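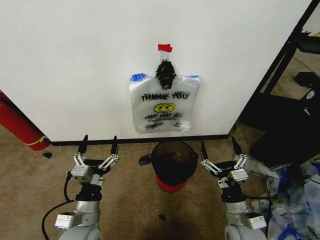
THANK YOU bag, taped to the wall. Current status of my filing system

ok thread. Trying to do a month of keeping every receipt. Groceries, gas, coffee, all of it. Started Mon 1 May so we're not deep in yet

Why - I told Merike I spend "hardly anything" on food out and she laughed for a long time. Fair

Rules so far. Every paper receipt goes in the bag. Card stuff with no paper, I write it on a scrap and that goes in too. No looking at totals till Sunday

Already broke the Sunday rule. Looked. Three lunches from Avotiņš in four days, I don't even like the soup there that much

Biggest suprise is the small stuff. Gum. Parking. A birthday card that cost more than the gift bag it went in??

Someone asked why not use an app. Had one. Zanard. It put my rent under "hobbies" and I gave up in September

Also dry cleaning. One coat, at Pristine, and the receipt is as long as my arm. Coupons on the back for a store that closed

Priit P. says he did this for a year and saved 2000. Priit also cuts his own hair so we are different people

Goal is 3000 by the end of the year for the Stuvivik trip. Cabin, ferry, food. Merike has the spreadsheet, I just have to send her numbers

Q from the replies - yes cash counts. Yes tips count. No I'm not counting the money I lent my brother, that's gone, let it go

Tip for anyone doing this too: write on the recipt what it was FOR. I have one that says "misc 14" and no idea. None

Heading out for groceries now with a list. Will post the total Sunday, feel free to yell at me about the cheese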